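3.2 Market stalls and menu labelling 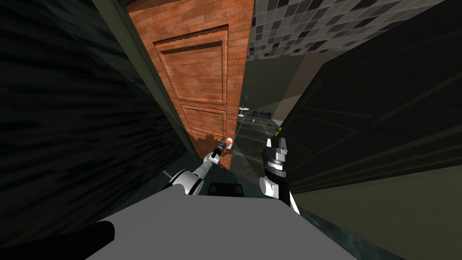

Figure 4. Simulated robot arm with its gripper closed on a door handle.

We logged 2,693 purchases across 30 food stalls in October. Vendors at Condow posted ingredient lists on the counter; those at Sutach gave them only when asked. Some 60 shoppers were interviewed after paying. Most named flavour first and price second - origin came up rarely. Cheese and preserves were coded separately, following Mudaliar's scheme.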